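Sat 28 September

Zindby player on the Dondik box, second round

Carrying on from the August notes. Build under test is the one with the rewritten home row. Box is the Dondik with the older remote, wired to the switch in the Haverford room, television set to game mode so its own processing stays out of the timings. Wi-Fi off throughout.

Cold start

Power pulled, left for a minute, plugged back in, stopwatch from first logo to a home row that answers the remote. Six runs. Five were close together at 20 seconds. The fourth run took far longer and the log shows it waiting on the clock: no time from the network, so the certificate check failed and retried. Same fault as in August. The retry interval is still fixed. It ought to try again at once when the network comes up, and I have put that back at the top of the list.

Warm start from standby is fine. No timings taken, it is quick enough that my thumb is the larger error.

Home row

Artwork now loads from the local cache first and only then asks the server. Scrolling is smooth until the cache passes 228 MB, then it stutters each time an old entry is thrown out. The clearing job runs on the same thread as the drawing. Moved it to a background thread in my own branch and the stutter went away, but two tiles then showed the wrong poster after a fast scroll to the right and back. I suspect the tile is reused before the old request is cancelled. Not merged.

Focus is lost when a row refreshes while the highlight is on its last item. It jumps to the search button. Repeatable every time: open a series, back out, wait for the refresh, press right.

Playback

Local files over the network share:
1080p, 24 frames — clean, no dropped frames over a full film.
1080p, 50 frames — clean.
2160p, 24 frames — 11 dropped frames, all in the first minute, none after.
2160p, 50 frames — unwatchable, as expected on this chip.

The early drops on the third file look like buffer starvation. Raising the initial buffer cured it but added a visible wait before the picture. Left it at the default until we agree which is worse. My own view is that people forgive a short wait at the start of a film more readily than a stutter over the titles.

Frame rate matching works, with the usual black screen while the television changes mode. It does not change back on exit if the user leaves with the home button. With the back button it does. The exit handler is tied to the wrong event.

Subtitles: text formats fine. Picture-based ones are drawn at half size on 2160p files, top left. Scale factor is probably read from the menu layer, which is 1080p.

Sound

Passed through to the Botcombe receiver. Stereo and 5.1 both lock at once. Skipping forward gives a short click from the receiver on 5.1 only. Tried a different HDMI lead, no change. Going straight to the television, no click, but the set mixes down to stereo so that proves little. Need to borrow another receiver.

Remote

Held keys repeat too fast in long lists, almost impossible to stop on a chosen letter. Repeat delay is set in two places and the second overrides the first. Removed the second. Better.

To do before the next build: clock retry, focus on refresh, exit handler, subtitle scale. The tile reuse fault can wait until the cache branch is ready for review.

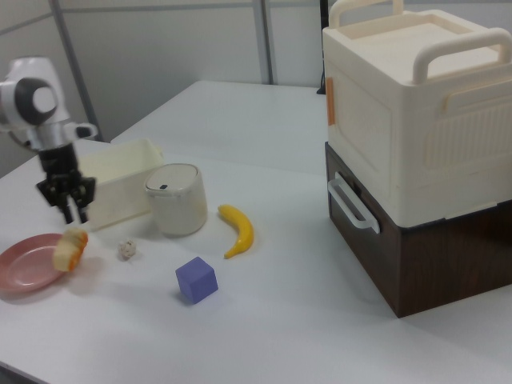 Game controller pairing

Only a short look. Pairing from the settings page works first time. After standby the controller reconnects but the player ignores it until the remote has been touched once. Log saved with the others under the build number. Input lag not measured, as the high-speed camera battery was flat.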